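I run the Plevham Bemer, a news site that covers one town and does it with two people, me and Aitana Cuesta. We're looking for a third! It's a part-time reporting job, 24 hours a week, and most of those hours go to the school board, the water district and whatever the county is doing with the old Tóth land.
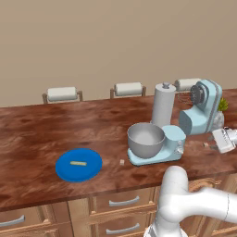 Blue plate on the counter.

You don't need a journalism degree. I do need you to read a budget without panicking, call people back, and file clean copy by 9 in the evening after a meeting – some of those meetings run long, I'm sorry. We publish through Traris, and I'll teach you that in an afternoon. We have 174 paying members and they write to us a lot, so expect mail.

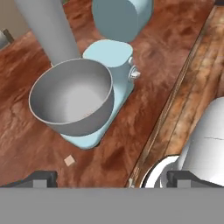
Aitana wants me to add that whoever takes this gets their own beat from the first week, and that she'd much sooner hear from someone who has argued with an editor than from someone who never has.

Fine by me, I'm the editor. You keep your byline, you see every change before it goes up, and if we can't agree on a line we talk it out on the phone. Freelance work elsewhere is okay as long as it isn't about Plevham.
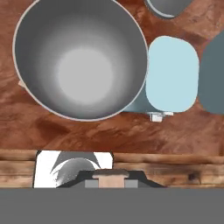
Metal bowl, seen from above.

To apply, send me a short note and 2 pieces you've written (published or not) by October 26, 2025. Tell me about a local story you think we missed. I read all of them myself.

Dorottya Csizmadia, editor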